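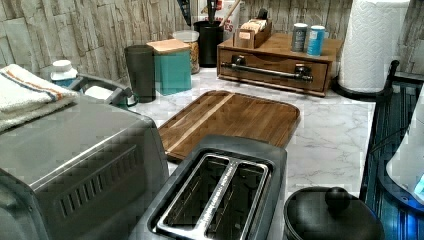 Küchenaufbau Jeltura, Mai, Eintrag 16:40

Greifer hat beim Ablegen wieder zu früh geöffnet. Kommando kam bei 8 mm Resthöhe, Kraftschwelle stand auf 100. Zuerst Kalibrierung verdächtigt, war sie aber nicht. Im Log von Bunadbridge springt der Kraftwert kurz vor dem Aufsetzen auf mehr als 4000, dann ist der Kanal 100 ms lang stumm. Die Steuerung nimmt den Sprung als Kontakt und lässt los.

Not-Halt hat nicht ausgelöst, hätte er bei dem Wert aber müssen. Das ist der unangenehmere Teil – der Grenzwert wird offenbar erst nach dem Filter geprüft.

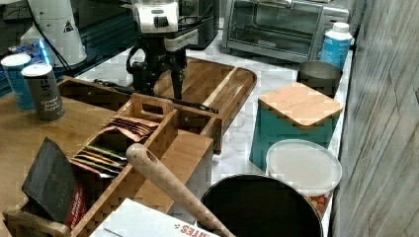 Stecker am Handgelenk abgezogen, ein Pin leicht verbogen. Kabel getauscht, danach kein Sprung mehr, allerdings nur kurz getestet. Altes Kabel liegt beschriftet in der Schublade.

Offen: Prüfung vor den Filter ziehen. Bis dahin nur mit halber Geschwindigkeit fahren und Hand am Taster.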